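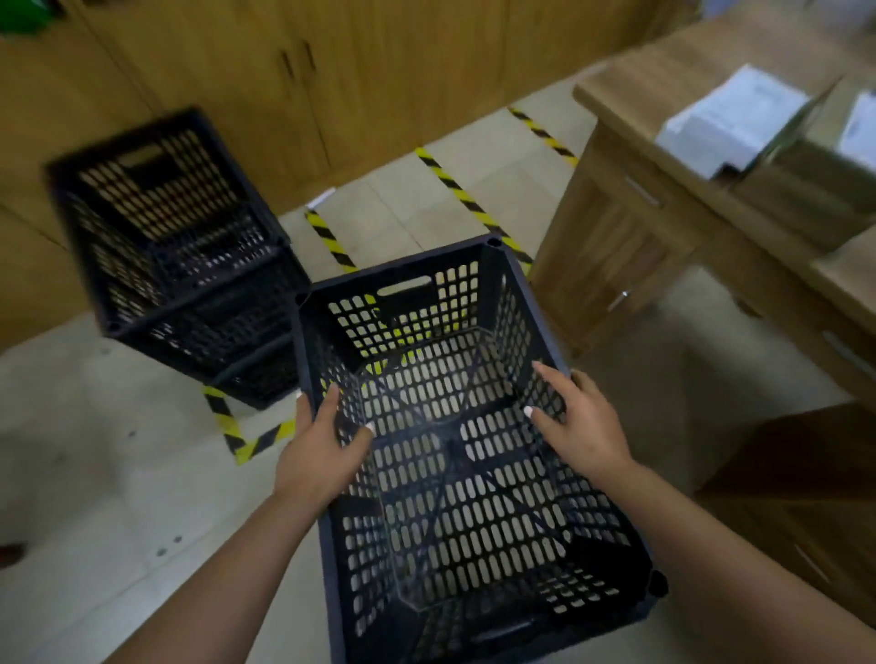
Photo: Zoston Returnable Packaging

About Us

Zoston supplies reusable plastic crates to bakeries, produce growers, laundries and small shops. We rent them out, collect them, wash them and send them out again. We also sell crates outright to customers who would like to keep their own stock.

The business started as a side room of Pronine, a bakery supplier that kept losing its bread trays. Pronine needed someone to track them and get them back, and the work grew from there. We became a separate company one February and moved to our present building on Plirkside Road soon after. Pronine is still a customer.

What we handle

Most of our stock is perforated. Slotted walls and floors let air through, which matters for bread and greens, and they drain quickly after washing. We also carry a smaller number of solid-wall boxes for customers who pack loose or powdery goods. Every crate we rent has handle openings, and we don't accept stock that can't be lifted comfortably with both hands.

We hold 498 crates at the main building and some 380 more are out with customers in a normal week. Larger orders are filled together with Sfakianakis, a family firm across town that keeps the same sizes we do.

How we check them

Crates that come back are washed first and checked second. Checking is done by hand, one crate at a time. We look at the rim, the corners and the handle openings, then turn the crate over and press on the floor. A cracked corner or a sharp edge takes it out of use. Labels and bits of string get picked out of the slots.

Striped tape on the floor marks out zones, and a crate goes down inside its zone before anyone starts on the next one. New staff learn the zones on their first morning.
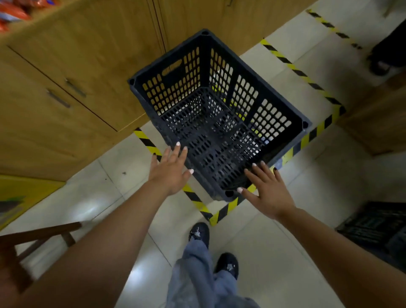
Pronine told us last year that the crates now come back to them cleaner than the ones they used to wash themselves, and asked only that we bring them before the ovens go on. We moved their delivery to the first run of the day.

Broken crates are sent to be ground up. We don't glue or patch them.

Renting from us

The shortest rental is 2 weeks. Delivery and pickup are included within the city, and outside it we charge by distance. Customers who rent all year get a spare stack at no cost during holiday periods.

Visitors are welcome at the counter on weekdays until 4 p.m. Our next open day is Sat 28 April. Please wear closed shoes if you want to see the washing area.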